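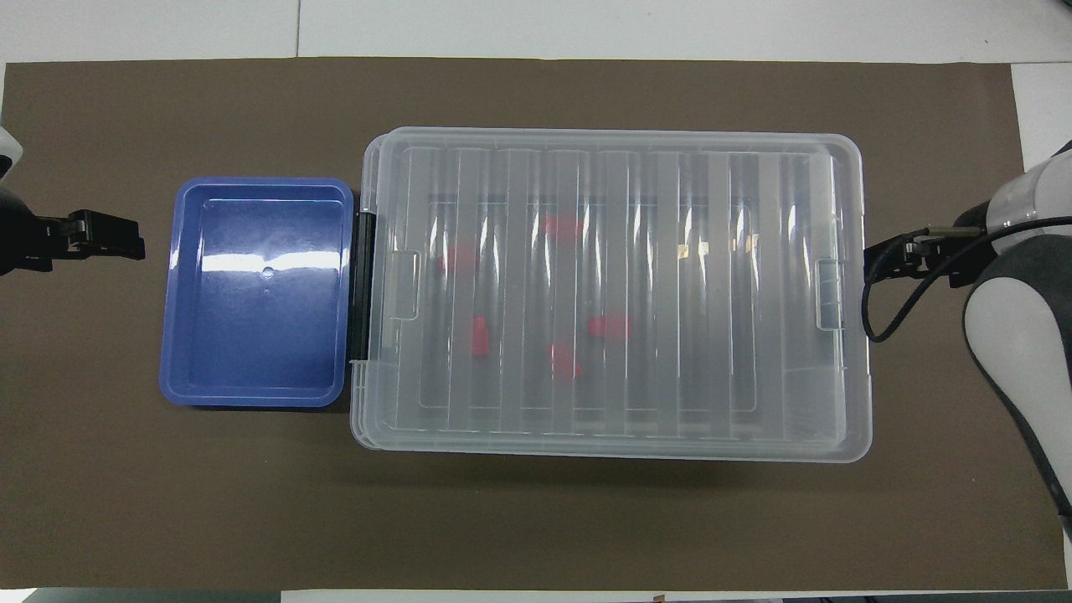 Lid and Latch: pictures from the two-arm box study

Plunano robotics group, project gallery
Posted 28 December 2018

This page goes with our report on opening closed containers with two arms. The report has the math and the full tables. The gallery is for people who want to know what the work looks like day to day, and for other groups who may want to set up the same task. The notes under each heading are short. Questions about the method go to the address in the report.

The task

A clear storage box with a lid and two latches sits next to an open blue tray. The box holds red pieces in some of its compartments. The arms have to open both latches, lift the lid, pick the pieces out and put them in the tray. Closing the box again is part of the task and is scored separately.

We picked this box after trying several others. It is cheap, the latches are stiff enough to be a real problem, and it slides when you push on it. A single arm tends to shove the box across the mat instead of opening it. With two arms, one can hold while the other works the latch.

Start position

Each run starts with the lid closed, the tray empty and both grippers off to the sides, touching nothing. The box goes to the right of the tray, close up against it. We don't use a jig. The person resetting the table puts the box down by eye, so the position changes a little from run to run. Early on we did use a jig, and the policy we trained that way did poorly as soon as the box moved.

The mat

Plain brown, no pattern. We had a mat with a printed grid at Clundholm and took it off the table in March. The network was using the grid lines to find the box, and when the mat shifted the reach shifted with it. The plain mat also gives a little grip under the box, though less than we would like.

Seeing through the lid

The lid is frosted, so the pieces look soft and blurred until it is open. A piece behind one of the ribs can look much paler than one in the middle of a compartment. We left this in on purpose. The policy gets one look at the box before the lid moves, and we wanted to know if that look is worth anything. It is, a little. Policies that were given the closed-lid view went to the right compartment first more often than policies that only got the view after opening. The difference was small on easy layouts and larger when the pieces were spread out.

Glare

The overhead lights leave white streaks on the lid and inside the tray. We tried dimming the lights and we tried a diffuser panel. Both helped the piece detector and neither helped the task as a whole, so we went back to the normal room lights. Anyone who repeats this work should train under the lights they plan to test under.

How the data was collected

A person drives both arms by hand using a pair of leader arms, and the robot copies the motion. We kept 1,000 demonstrations after throwing out the bad ones. A demonstration was bad if the box left the mat, if a piece fell on the table and stayed there, or if the driver stopped partway. Slow runs were kept. So were runs where the driver missed a latch and went back for it - those turned out to be some of the most useful ones in the set.

The last 307 demonstrations were recorded at our Clarton site with different drivers. They look different from the rest. The Clarton drivers open the right latch first almost every time, and the Clundholm drivers mostly go left. We mixed the two sets without labels at first, and the policy would sometimes start for one latch, stop, and turn to the other. Adding a single input for which latch goes first fixed most of that.

The learning method

The method is called Lencho. It predicts a short stretch of motion for both arms together, carries out the first part, then looks again and predicts the next stretch. The part we think is new is the hold signal. While one arm is working a latch, the other arm is told how hard to press and where, and that value is learned from the motor currents in the demonstrations. No force sensor is used.

Grippers

Black parallel-jaw grippers, one on each arm. The fingers are short, which is good for pushing on a latch tab and not so good for reaching down between the compartment walls. We thought about longer fingers for picking and decided against it, as changing tools in the middle of a run would have made this a different study. The cable on the right gripper hangs in a loop, and we leave enough slack for the wrist to turn over the box.

Results

We ran 111 test trials with layouts the policy had not seen. Opening the lid was the most reliable step. Picking was weaker, mostly because of pieces lying against a wall where the fingers could not get around them. Closing the lid again was the weakest step of all. The lid would come down slightly off and one latch would not catch. The report gives the numbers by step and by layout.

With the hold signal turned off, the box slid in most trials and the run usually ended there. That was the clearest result in the study.

What went wrong most

Pushing on the latch tab too high, so the gripper slipped over the top of the lid. Dropping a piece on the rim of the tray. Letting go of the box too early with the holding arm. The first of these got better with more data and the other two did not.

Reset

Resetting by hand takes 20 seconds when the pieces are all in the tray. We shuffle the layout from a printed list so that people don't fall into the habit of filling the same compartments. Pieces can lie flat or stand upright, and both are on the list.

Next

We are working on a version where the box starts at an angle and the tray can be on either side. We also want to try a box with a solid lid, where the first look tells the robot nothing about the contents. Pictures from that work will go on a separate page.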